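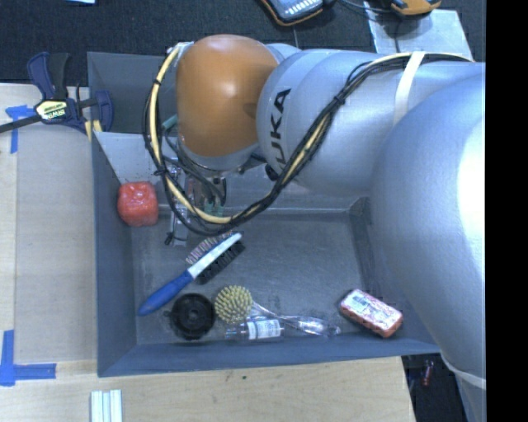
Visit report: Wolura open day, Ziddale

The Wolura site in Ziddale opened to visitors on Saturday at 10 a.m. Our group was taken round by Natalina Fiore, who runs the household goods section. The tour lasted 50 minutes and covered the sorting benches, the returns shelves and the packing area.

Most of the time went to mixed bins. Wolura receives small cleaning and kitchen items from shops and repacks them for resale. A mixed bin is a shallow gray plastic tray with sloped inner walls, set on a wooden tabletop. The one we looked at longest held a brush with a blue and white handle, a round scrubbing brush with yellow bristles and a clear handle, an orange and white sponge, a small glass bottle with a white label, a red-orange rubbery cube and a round black item with a hole through the center.

Fiore said brushes are the slowest to repack. Handles vary in length, and a long one tends to lie across whatever is next to it. Sponges are sorted by size only. Glass goes into divided cartons of 20, everything else into cartons of 40. Shops that send glass unwrapped pay a handling fee.

Soudabeh Heydari covered storage. The racks were supplied by Menon, and each bay takes 100 cartons. Labels go on the short side. The older Hala racks are still in use along the back wall but will be cleared in October.

Parking was limited. Closed shoes are required, and bags must be left at the front desk. The next open day will include the washing room, which was shut during our visit.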